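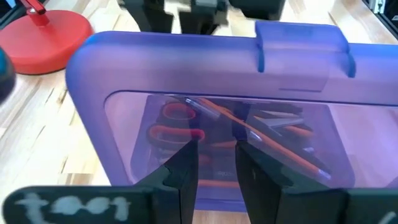
I signed up for the Burnmont open day in July, forgot I had done it, and got the reminder email the night before. It was for the afternoon group at their building on Desjardins Street in Dovbridge. I had driven past that building for years without knowing what was in it. I assumed offices.

I should say where I'm coming from. I worked in packaging until I retired, and for the last stretch of that I ran a line with a couple of big palletizing robots on it. Those robots lived in a cage. You did not go in the cage without a lock on the power, and if you did go in, you wrote it down. They picked up one size of box and put it in one of two places, and they were very good at it. When the box supplier changed the glue and the flaps stood up a little more than before, we lost most of a shift. That's what I know about robots, and it's most of what I had in my head walking in.

Parking was in the back and poorly marked. There were 13 of us in the group, mostly couples and a few teenagers who had come with a teacher. They gave us name stickers and a short talk in a side room with bad coffee. The talk was mostly about the project they call Misura, and I'll try to get it right from my notes. The idea is to get two arms working together on small, mixed household things, the kind of stuff you'd find in a kitchen drawer or on a desk. They don't write out each move the way we did. People steer the arms through the job by hand many times, all of that gets recorded, and then the software is trained on the recordings until it can have a go at the job without anyone steering.

For the pencil case job they had 735 recordings. Somebody in our group said that sounded like a lot and somebody else said it sounded like very little, and the woman giving the talk said both of those reactions were normal and that she changed her own mind on it from week to week.

Then we went through to the big room. It is one large open space with an exposed ceiling, bright lights, and work areas spread out across it. People were working while we were there, and they mostly kept on with what they were doing, which I liked. I have been on plant tours where everybody was told to look busy.

The demonstration was at a table with a metal frame around it. The table top is ordinary light wood, and the two arms are mounted on the frame on opposite sides. They're a lot smaller than what I was used to. The grippers have two fingers each and open and close like tongs. There are cameras at the wrists and others around the table. I asked about suction cups, since we used them for everything, and was told they'd be no use on a pencil.

The job was to deal with a purple plastic case full of pens and pencils. Sometimes the arms take things out and sometimes they put things back, depending on what they've been asked for. It sounds like nothing. My granddaughter could do it before she could talk in sentences. But try to think through how you'd write it down for a machine and you get stuck early. A pencil rolls. A pen lying flat on a table leaves very little room to get a finger under it. Two pens side by side look like one fat pen. The plastic of the case is see-through, so a camera gets the things inside it and the wall in front of them all at once.

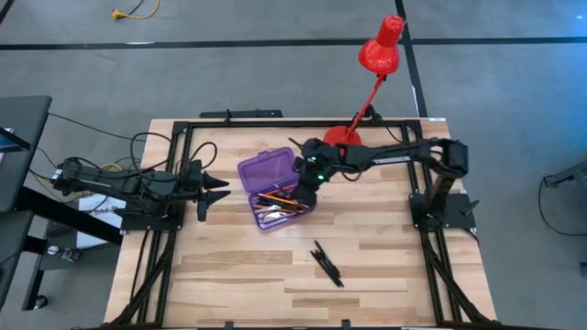

Zubaida Hashmi, standing next to me with her coat over her arm, wanted to know what happened when it dropped something on the floor. Did it know? She had to ask it twice over the noise from the other side of the room. The answer was that it sometimes knew and sometimes didn't. If the pen left the table, the arms would often go on to the next one, and once in a while they'd hunt for the missing one in the spot where it used to be. She said her husband did the same thing with his keys. Then she asked whether a person could teach it to look on the floor, and was told yes, in principle, but it couldn't reach the floor, so they hadn't bothered.

I thought that was a fair answer. It was the same sort of answer I would have given about our line.

What I noticed most was the speed. It's slow. I timed one pen with my watch, from when the arm started moving toward it to when it let go, and I'd rather not embarrass anybody by putting the number here. It also hesitates. An arm will come down over a pen, stop, shift a little to one side, go up a bit and come down again. On our line a robot that did that would have had a maintenance ticket on it before lunch. The young man running the session said the stopping and shifting was learned too. The people who recorded the runs did the same thing when they were lining up on a pen, so it got picked up along with the rest.

I found that interesting and I've thought about it since. When I trained new people on the line I always told them to watch what the good operators did with their hands. I don't remember ever thinking about the bad habits going along with it, though of course they did. We had a whole crew at one time who slapped the side of the labeler before starting it. It did nothing. One fellow had done it years before and everyone he trained did it, and everyone they trained.

We saw 5 tries in all. I'd call 3 of them good. On one of the others an arm closed on a pen too near the end and the pen swung around and slid out. It tried again and got it. On the last one the two arms both went for the same pencil and stood there facing each other until the young man hit a key and sent them back to their start positions. He didn't make a fuss over it. He wrote something down and started it over.
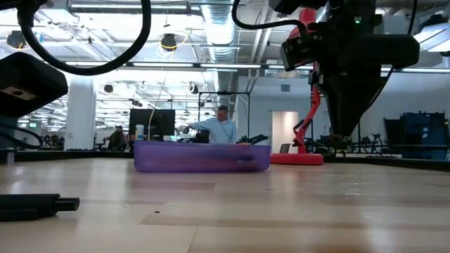
The purple container on the table, with the rest of the room behind it.

After that there was time for questions, and people asked the ones you'd expect. Would it take jobs? Could it fold laundry? One of the teenagers asked what the arms cost and was given a straight figure, which I didn't catch. Another asked why pens, and the young man said that pens are cheap, everybody has some, they are hard to pick up, and you can throw a handful down and never get the same layout twice. That last part was the point of it, he said. If the layout is always the same you could just do it the old way. He looked at me when he said "the old way," as I had already told him about the palletizers.

So I asked the one question I'd been saving. On our line, when something went wrong, I could open the program and find the step where it stopped. What do they open? He said they look at the recordings and the camera views and try to work out what it was seeing, and then usually they go and record more runs of whatever it was bad at. There isn't a step to find. I told him that would have driven me up the wall, and he said it did that to him too, some days.

They let us stay at the table a while longer between runs. One of the staff scattered the pens and pencils around by hand, fairly carelessly, and asked us which one we thought would give the arms the most trouble.

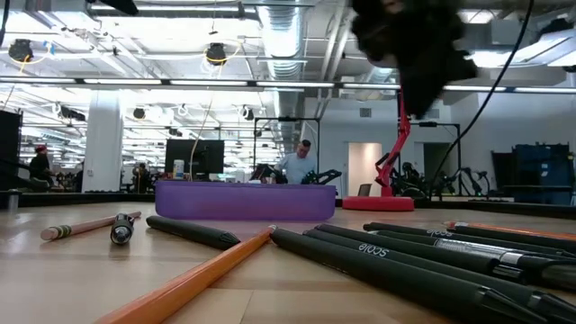

Most people picked the ones that were bunched together. I said the same. With black pens lying side by side like that, I couldn't see where I would put two fingers down without knocking the neighbors. The staff member said we were right about that in general, but a single pencil on its own could be just as bad if it was free to roll. You touch it a hair off center and it's gone. She showed us with her finger.

The scissors that live in the case are a separate problem. They had not done much with those yet. The handles have holes in them, and a gripper can end up with one finger through a hole and then not be able to let go cleanly. I asked if they could just take the scissors out of the case, and she said a real pencil case has scissors in it. I didn't have an argument for that.

A few practical notes if you're thinking of going. Wear a sweater, even in July, as the air conditioning in there is serious. There's nowhere to sit in the big room, and you're on your feet for most of the visit. I asked at the front desk about a chair and they found me one right away, so do ask. The lot behind the building is the one you want, and the entrance to it is off the side street past the tire shop. The sign on Desjardins sends you around to the loading dock.

I don't know whether there'll be another one this year. The woman who gave the talk said they would like to do it again once the arms can manage the zipper pouch they have on order, and she didn't want to guess when that might be. I left my email address. I'd like to see how they get on with the zipper.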